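Project Report: Setting Up and Maintaining a Two-Arm Robot Cell for Household Shelf Tasks

Leonie Harms
Student project in the module Applied Robotics, supervised in the Lestis laboratory

1. Background and aim of the project

The Lestis laboratory has a cell with two robot arms which is used by several student groups. The cell is called Grellik by everybody in the laboratory, and I will use this name also in the report. When I began in July, Grellik could be started, but it was not in a good condition. The right arm stopped often with a following error in the wrist joint, the grippers did not close to the same position each time, and the written instructions described a state of the machine that did not exist any more.

My task was therefore not to write a new control program. I had to bring the cell back into a reliable state, to write down how it is set up, and to make a maintenance plan which the next student can follow. The working task for the tests was given by my supervisor: the arms have to reach to the shelves of a cabinet, on which books and a pot plant are standing, and come back without touching anything they should not touch.

2. Condition at the start

I spent the first days only with looking and writing. I moved every joint slowly by hand with the motors switched off and noted where I felt resistance. After this I switched on one arm at a time and let it drive a simple path at low speed.

I found the following faults:

The cable sleeve on the right forearm was fixed too tightly at the elbow. When the wrist turned to its outer position, the sleeve was pulled and the motor had to work against it.

Two screws at the shoulder of the left arm could be turned with the fingers.

The zero position of the right wrist was wrong by a small angle. The controller did not know this and gave no warning.

The gripper fingers had dust and old adhesive on the contact surfaces.

The emergency stop worked correctly on every attempt. I mention it here because it was the first thing I tested, and I would not have continued without it.

3. Cables

The cables took me more time than all the other points together. In a robot with large joint movements the cable must have enough length for the worst position, but in the normal position this extra length hangs somewhere and can catch on furniture.

I opened all the cable ties on the right arm and drove the arm to the four positions in which the cable path is longest. In each position I marked the cable with tape at the elbow and at the wrist. Then I went back to the rest position and laid the loops so that the marks had no tension. The new ties hold only the sleeve and are not pulled tight on the conductors. On the left arm I did the same, although there was no error there.

One mistake I want to describe, so that it is not repeated. In my first version I put the loop of the right wrist on the inner side, between the two arms. It looked tidy in the rest position. When both arms reached forward together, the loop touched the other arm. I had to take everything off again and put the loop on the outer side, and this cost me one full afternoon.

4. Zero position and calibration

For the zero position I used the small alignment pin from the Kuhlmann tool set, which is kept in the drawer under the controller. The procedure is as follows:

Drive the arm near to zero at low speed.
Switch off the motor of the joint and support the arm with one hand.
Turn the joint until the pin goes in without force.
Save the position in the controller, remove the pin and switch on again.
Drive the joint away and back, and test the pin one more time.

The last step was missing in the old instructions. In my opinion it is the most important one. On my first attempt at the right wrist the pin did not go in again, because I had saved the value while I was still pressing against the joint.

After this the camera must be calibrated to the arms. The script in the Plevano folder does it with a printed board, which is held by the gripper in 24 positions. The positions should be different in height and in angle. If they are all similar, the script finishes without an error, but the result is poor. I repeated the calibration until two runs in sequence gave results that agreed with each other.

5. Grippers

The fingers were cleaned with alcohol and a cloth without fibres. I removed the fingertips of both grippers, cleaned behind them and mounted them again with the correct torque. After this the closing position was taught again. It is necessary to close the gripper slowly and to let the controller find the stop by itself. When I gave the stop position as a number, the left gripper pressed too strongly and became warm after a short time.

I also reduced the closing force for the shelf task. Books do not need much force, and a plant leaf needs nearly none.

6. Placing the cell in front of the cabinet

The arms reach the upper shelf and the middle shelf of the cabinet, but not from every place. If the base stands too near, the elbow must fold strongly and comes close to its limit. If it stands too far, the arm is nearly straight at the upper shelf, and small errors in the joints become large errors at the fingertip.

I moved the base in small steps and drove the same reaching points after each step. For the final place I put tape on the floor at the feet. The middle shelf is the more difficult one, as the leaves of the plant hang over the front edge and the camera often measures the distance to a leaf and not to the shelf. I gave the plant a larger protected zone in the program than the books.

The views below are from the camera of the cell, all towards the cabinet.

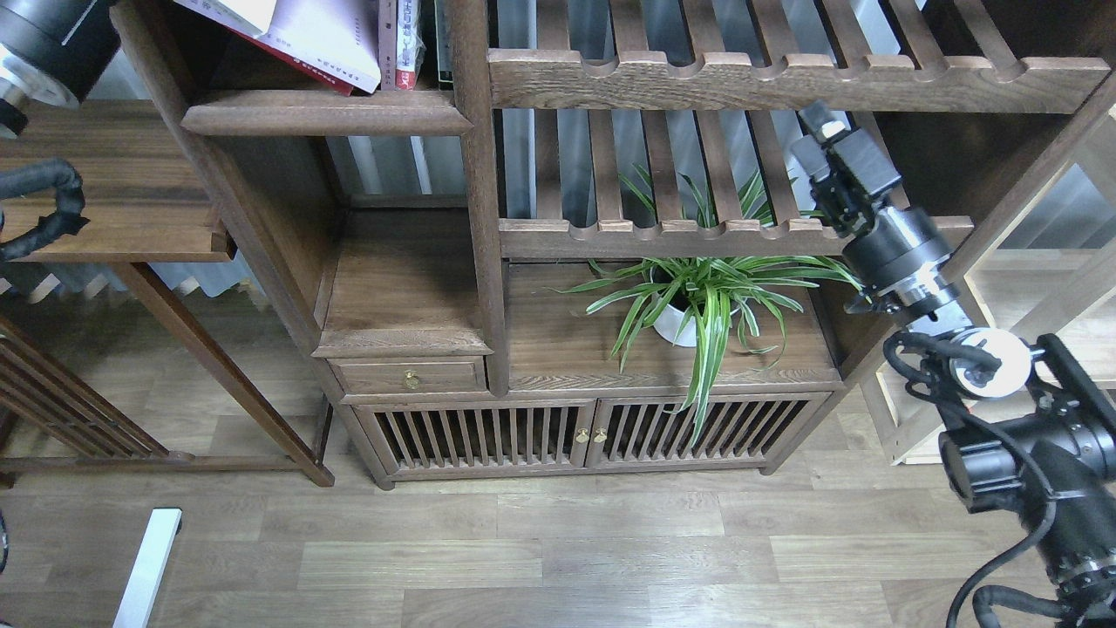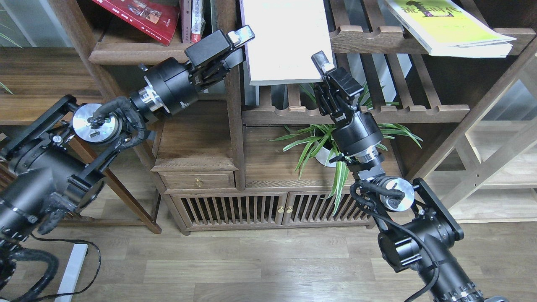
In the next one the right gripper points to the plant pot.
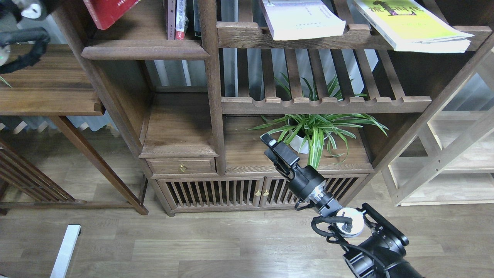 7. Endurance test

For the endurance test I let the arms run the reaching program in blocks of 20 minutes. Between two blocks there was a pause, in which I touched the motor housings and looked over the cables. Altogether the cell completed 1,742 reaching movements. The controller stopped 14 times during the test.

Most of these stops came at the beginning and had the same reason: the speed in the wrist was set higher than the acceleration limit allowed at the upper shelf. After I had reduced the speed, this error did not come back. Two stops came from the communication with the left gripper. I changed the connector and secured it with a clip, but I cannot prove that the connector was the cause. The next student should watch this point.

The following error in the right wrist, with which the project began, did not appear in the test.

8. Maintenance plan

Before each use: test the emergency stop, look at the cable loops on both arms, make sure that the feet stand on the tape marks, and drive the rest position once at low speed.

Every week: clean the fingertips, control the screws at the shoulder and the bracket by hand, and wipe the camera glass with a dry cloth.

Every month: test the zero pin on all joints, repeat the camera calibration, and save a copy of the controller settings in the Plevano folder with the month in the file name.

After a collision, also after a light one: switch off, move all joints by hand, and test the zero pin before the next start. The wrist can lose its zero position without any visible damage.

9. Open points

The communication of the left gripper is still not completely explained. I have written the error codes in the log book, together with the position of the arm at each stop.

The protected zone for the plant is fixed in the program. The plant grows, and somebody moves it when it is watered, so the zone must be checked by eye. A better solution would be to measure the zone with the camera before each block. I made a first attempt with this, but it needed too much time for each cycle and I did not continue it.

Spare fingertips should be ordered. At the moment there is one pair left, and it is in the same drawer as the alignment pin.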